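**Week 5 notes: what a miner does, and who gets paid**

Bring these back in February, please, when we get to wallets, and scribble on them all you like!

Last time we left off with a pile of payments waiting for someone to write them down. On our practice chain, Skundell, those payments get gathered into a block, and the block gets a fingerprint (a hash, if you want the proper word). Change one comma in the block and the whole fingerprint changes, so please do try it at home with your own name, it's great fun. 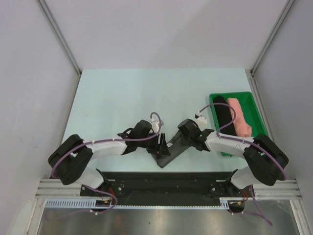
Mining is the hunt for a number that makes the fingerprint come out small enough. There's no clever shortcut, you just try one, then another, then another, and the Pappas worksheet has you do 13 tries by hand so that you feel how dull it is. Now and then two miners find a good block at nearly the same moment, and then you have two blocks facing each other across a small gap, like the two black grippers up there, both pointing at the same spot in the chain. The other miners build on whichever they heard of first, and the longer branch wins. The losing block's payments go back in the pile (unless the winner already has them).

Rewards: the winner on Skundell gets 5 coins plus the fees. For homework, take the 216 payments in the Vestier file, pick the ones you would put in your block, and tell me why. Questions to Bogdan Jabłońska, before class if you can.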